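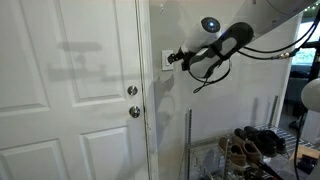 Light switch task, hallway by the white door. The fingers are just to the left of the switch plate.

Home | Guides | FAQ | Parts | Contact

Teaching the arm at home: questions we receive often
Updated in May, by Elin Hughes

These questions come from people who use the Zitwood teaching kit in their own houses. I answer most of the mail myself, and English is my third language, so please write again if something is not clear to you. The answers are for kit version 2.

What does "showing a task" mean in your guides?

You move the arm through the task and the computer records the movement together with the pictures from the cameras. One full recording is called a demonstration. After you have enough demonstrations of one task, you can train a policy from them and let the arm try alone.

Should I guide the arm by hand or use the remote control?

Both are possible with the kit. In hand guiding you hold the wrist and push the arm where you want it. It is easy to learn, and you feel directly when the fingers touch something. The bad side is that your own hands and sleeves come into the camera pictures, and later, when the arm works alone, there are no hands. The policy can be confused by this.

With remote control you stand a little away and move the Plokis handle, and the arm follows. The first hour is frustrating for almost everyone. After that it becomes normal, and the recordings are cleaner. For the light switch I recommend remote control. For wiping a table or opening a drawer I still like hand guiding better.

Why do you use a light switch as the first task?

It is small, it does not move away, and every house has one. You also learn quickly how much force you are using, because a wall does not forgive so much as a sponge. Please start with the lowest force setting and raise it one step at a time.

How do I approach the switch?

Come from the side, slowly, with the fingers a short distance from the wall. Stop there for a moment. Then move in and press with the fingertips, and go back the same way you came. The short stop is important for the training. It gives the policy a clear place to correct itself before contact. If you swing directly into the plate in one movement, the demonstration may look good to you but it is hard to learn from.

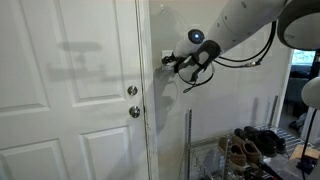
Contact with the switch plate. The shadow of the arm falls on the door and on the wall.

My recordings have strong shadows. Must I throw them away?

No, keep them. The arm will always make a shadow when there is a lamp or a window behind it, and the policy should see this too. What I advise is to record at different times. Do some demonstrations at 9 in the morning and some after dinner with the lamps on. If all your recordings have the shadow in the same place, the policy can start to depend on it, and then it works only in the morning. This happened to me and it took a long time to understand why!

Do I have to clear the room first?

You don't need an empty hallway. Shoes, racks, lamps and boxes may stay where they normally are -- the arm has to work in your house as it is. But please check two things. Nothing should stand in the path of the elbow, and the cables must have enough slack to follow the arm to its farthest position. Move the arm once through the whole path at slow speed and look at the cables only, not at the fingers.

How many demonstrations do I need?

For one switch, with the base always in the same place, I got a usable result with 19. When I began to move the base a little between the recordings, I needed many more, and my hallway set has now 383. It sounds like a lot of work. In practice each one is short, and you can do a group of them whenever you have a free evening.

May I keep a demonstration with a mistake in it?

It depends on the mistake. If you missed the switch a little and then corrected, keep it, these are very useful. If you hit the wall, or stopped the recording in the middle, or somebody walked between the camera and the arm, delete it. Mark it directly after recording. If you wait until the next day you will not remember which one it was.

What should the wrist camera see?

It should see both fingers and the space between them, during the entire task. Before each session, open the fingers fully and look at the preview. The fingers should be in the same place in the picture as last time. If they have shifted, the camera mount has turned and you need to tighten it before you record anything.

Don't worry if the room lies diagonally in this view. The camera turns together with the wrist, so a door or a floor can come in at any angle. The software needs no correction for this, and please do not rotate the video afterwards.
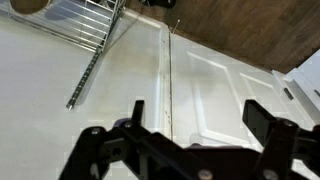 The wrist video shows small blocks. Is the camera broken?

Most probably it is the compression. Small square patches on a flat white wall or door are common, because there is little detail for the video to hold on to. You can raise the quality in Settings, under Recording. The files will become bigger. If you see stripes, or if the picture stops for a moment, then it is more likely the cable, and you should try another USB port first.

The arm stops with error 1609. What is it?

The arm felt more force than the limit you set. Let go of the handle, move the arm back from the wall with the release button, and start the demonstration again from the beginning. If it comes every time at the same place, your approach is too deep. Teach the stop point again a little farther from the plate.

Can I mix hand guiding and remote control in one set?

You can, but I don't recommend it for the first task. The speed is different and the movements have a different character. Make two sets with two names, train them separately, and compare. Later you can try to join them.

Does the kit work with the Wynne gripper?

Yes, with the adapter ring. You have to enter the new finger length in the tool page, otherwise the arm believes that its fingers end somewhere else. Old demonstrations made with other fingers should not be used together with the new ones.

Where can I send my question?

Use the contact page and attach the log file, please. A short video helps also. I answer in the order the mails come -- sometimes the same day, sometimes not.

Recent on this site
Mounting the base on a rolling stand
Door handles, part one: the round ones
Lirnby trainer: what changed in the new release
How to name your sets so you find them again
Cable care for beginners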